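Learning > Junior Pages > Machines > How a Gripper Is Looked After

Who Looks After the Gripper?

by Yogesh Mathur

When you pick up a strawberry, you do not think very much. Your fingers close, they feel that the berry is soft, and they stop. A machine needs many small parts to do the same thing, and these parts need care, like your bicycle or your shoes.

In the workshop at Skerholm we have a pair of hand-held grippers. A person holds one in each hand, like two big pairs of tongs. The person does ordinary jobs with them, and a camera on each gripper records what happens. Later a robot arm can learn from these recordings. We call our pair Prindance.

Before Prindance can work, somebody must set it up. This takes 5 steps, and the first is cleaning. We wipe the lens of each camera with a soft cloth, always from the middle to the outside. A camera lens on a gripper is very wide and round, so it sees almost the whole room at one time. If there is a fingerprint on it, the robot will learn from a foggy picture!

The second step is the fingers. We open and close them slowly and we listen. A good gripper makes a quiet sliding sound. If it goes click, a small screw is probably loose, and we turn it with a small screwdriver until it is snug. Not too tight - a screw that is too tight can crack the plastic around it.
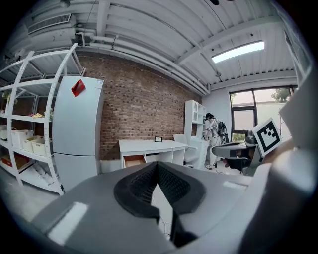
Foam is the part that gets tired first. It is squeezed again and again, and after many days it stays flat and does not push back. To test it, press it with your thumb and count to three. Good foam comes back to its shape when you let go. The black foam pad here is cut like a deep letter V, with a narrow slot in the middle, and its surface has a mesh pattern. Dust likes to hide in such a pattern, so for this third step we use a dry toothbrush. When a pad is worn out, we peel it off, clean away the old glue and press on a new one.

The fourth step is the marker. This is a square with a pattern of black and white blocks. To you it looks maybe like a very simple crossword puzzle. To a computer it is a name and a place together. When the camera sees the square, the computer can work out where it is and which way it is turned. If the square has a scratch or a bent corner, the computer can make a mistake, so we print a new one and stick it on flat, without bubbles.

The last step is the cable. A cable must never be pulled tight, and it must not make a loop where a foot can go in. We put it in the plug, walk a few steps with it and look behind us.

We write everything in a notebook. Our notebook has 70 pages, and on page one there is a rule: if you find a problem, write it down before you repair it. In this way the next person knows what to look for.

Try it at home

Take kitchen tongs and a clean dry sponge. Cut two pieces of the sponge (ask an adult to help you) and fix one on each tip with a rubber band. Now pick up a grape, a coin and a pencil. Then take the sponge away and try again. Which one was easier? Write it in your own notebook.

Skerholm Junior Pages | Contact us | © Skerholm 2025 | Back to top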